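We use cookies to keep you logged in and to see which help pages get read. Accept all | Manage choices

Workstation won't start after being moved – four beeps, then nothing
Opened by Makis Psarras, Thu 23 July

Hello all, me again. I'm hoping somebody on the Jenance help desk can talk me through this one before I start spending money.

It's the old Dell workstation we use in the back office at Psarras for the big drawings. It was fine all through June, slow but fine, and then we shifted the desks round and carried it from one wall to the other (my brother Prodromos had the front end, I had the back, and yes, we did bump the door frame). Plugged it all in again, pressed the button, fans came on loud, four beeps, screen stayed black. Same thing every time since.

What I've tried so far, in the order I tried it:

Different monitor and a different cable. No change.

Different wall socket, then straight into the wall without the extension lead. No change.

Took out all the memory, wiped the contacts with a dry cloth and put one stick back on its own. Still four beeps. Tried that same stick in another slot – four beeps. Tried a second stick – and for one glorious moment I got the logo on the screen! Then it froze and I've not seen it since.

Took the coin battery out, went and had lunch, put it back. Nothing.

Pulled the graphics card and tried it without. Same beeps, so I've left the card out for now.

At that point I rang Mirkska, who sold us the machine, and the chap there reckoned a knock can shift the processor or the big lump of metal sitting on it, and that I should have a look underneath. I'd never done that before and was quite nervous, but it came off more easily than I feared. The old paste had gone like dried toothpaste. I cleaned the top of the processor, lifted it out and put it somewhere safe in a little box with a lid. The memory is out as well, so the board is pretty much bare.

I've been over the socket with a torch and can't see anything obviously bent, but I don't really know what I'm looking for. My glasses aren't up to it either. Is there a knack to this, like tilting the light?

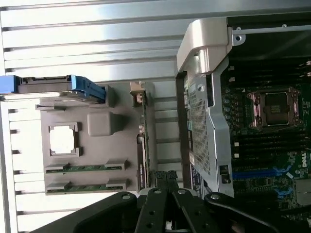
Case open on its side, processor out. Socket is near the top, next to the column of small round capacitors.

Things I'd like to know, please:

Does four beeps always mean memory on these, or can a badly seated processor give the same thing?

Mirkska want 800 for a replacement board and fitting, and a new machine of the same sort is more like 3000, so I'd like to be fairly sure before I ring them back. Is there a cheap test I've missed?

And the paste – I've got a tube of Jukov left over from another job. Pea in the middle, or spread it thin? Prodromos says spread, I say pea, and we've nearly fallen out over it.

I'm leaving everything as it is until I hear back. The drawings are all saved elsewhere so it's not a disaster, just a nuisance, and I can be at the bench most afternoons if you want me to try something while you're on the phone.

Thanks, Makis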